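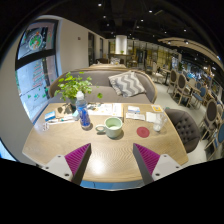

*Green mug, café table.*

April 4, 2022

I finished *The Salt Ledger* at one in the morning and I have been useless ever since. Tanveer Durrani, where have you been all my life?! (Writing a novella and a pile of short stories, according to the author bio, so guess what I ordered before breakfast.)

It's a fantasy novel set in Firkanmont, a harbor city where every spoken promise gets written down and can be sold on to a stranger. Ghauri is a junior clerk who finds a promise in her own handwriting that she has no memory of making. She has 40 days to keep it, and the person it's owed to is Tesow, a smuggler with terrible manners and the best dialogue I've read this year.

I was a bit worried at first. The opening chapters throw a lot of guild names at you, and I had to flip back to the map more than once. Stick with it until page 117! There's a scene on the ferry stairs (no spoilers) where everything the clerks have been muttering about suddenly matters, and I gasped out loud and then read the whole page again.

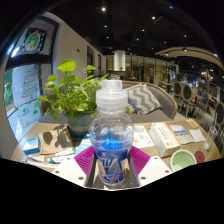
The romance is slow, slow, slow, and I loved every bit of it. They don't even hold hands until after page 300, and by then I was ready to reach into the book and push them together myself. My friend Shabnam Rana thinks the ending is too neat. She's read it twice, so I have to take her seriously, but I wanted neat after all that heartbreak with the brother!

Our book group in Bredmont is reading it for June, and four of us have already gone ahead and finished, oops. If you like cranky rivals, messy magic paperwork and a city you can practically smell, go find a copy. I'm starting the novella tonight, so expect another post like this one very soon.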